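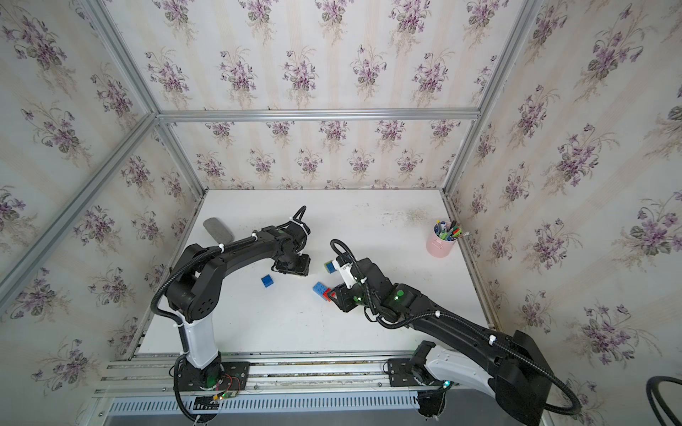
4 min read

The ferry to Skukholm was meant to leave at seven, and at twenty past nine I was still sitting on my rucksack in the car park at Lilport, eating the sandwiches I'd made for the second day.

I should say I'm not a natural traveller. My sister booked this trip, then my sister broke her ankle coming down off a kitchen stool, and the company wouldn't give the money back but would let somebody else have the place. So there I was with her itinerary in my coat pocket, all marked up in her green pen. Day 1, arrive Lilport, overnight. Day 2, ferry to Skukholm, meet guide at pier. She'd written "window seat!!" next to that one, though when the boat finally came in it turned out to be the sort with two benches and a tarpaulin.

There were six of us going over. A couple with matching hats, three women who had been at school together and wanted everyone to know it, and me. The skipper took our tickets, looked at mine, looked at me, and said I wasn't who it said I was. I said no, I was the brother. He thought about it for a bit and put the ticket in his pocket.

It's two hours across if the sea is kind. It was May and the sea was in a mood. One of the school friends gave me a boiled sweet and told me to watch the horizon, which I did, when I could find it.

The guide met us on the pier with a handcart. She piled our bags on it and set off up the track at a terrific pace, calling facts over her shoulder. The island was 48 metres at its highest point. There were 20 people in winter and a few more in summer, depending on who was speaking to whom. The path to the north end was called the Joda, and the path to the south end was called the Chala, and we were never, ever to walk the Chala after the tide had turned. I got all this down on the back of the itinerary, puffing like mad.

We had soup at the guesthouse, and then the others went off to look at puffins. I said I'd catch them up (I had every intention of lying down) but the room was freezing, the bed was narrower than I am, and after ten minutes I put my boots back on and went out.

My sister had drawn a ring round one thing for that afternoon. Not the puffins. It was the bell at the end of the Joda, and she'd gone over the ring so many times that the paper had nearly given way. "Ring it for Dad," it said underneath, quite small.

Well, I hadn't known anything about that. Dad did his national service up that way, and he used to talk about an island with a bell on it, but he also used to talk about a dog that could count, so I'd never paid it much attention. I stood outside the guesthouse reading that line over and over with my hood blowing off, and then I thought, right, come on, and started walking.

The Joda is not much of a path. It goes up over the turf, disappears in a bog, comes out the other side somewhere else, and then there's a set of steps cut into the rock. 200 of them, the guide had told us, and I was in no state to argue. I went up on my hands for the last bit. Sheep watched me do it.

The bell hangs from a beam between two stone posts, right at the edge, with a chain so nobody gets carried away. It's green all over. There's a number stamped in the rim, 751, and no date, no ship's name, nothing else. The rope was new and bright orange.

I felt a complete fool, if you want to know. I looked behind me in case the hats were coming. Then I took hold of the rope and gave it a pull, far too gently, and got a sort of clonk. Dad would have had something to say about that. So I did it again with both arms, and this time it went out over the water so loud that every bird on the cliff got up at once, hundreds of them, screaming, and I was shouting as well, I've no idea what.

It took me an hour to get back down. The school friends had saved me some cake.

"Was that you?" said the guide.

I said it was.

"You only did it the once," she said. "Properly, I mean."

I went and asked if I could use the telephone in the hall. It rang for ages, because of the ankle, and while I waited I got the itinerary out and had a look at what she'd put for Day 3.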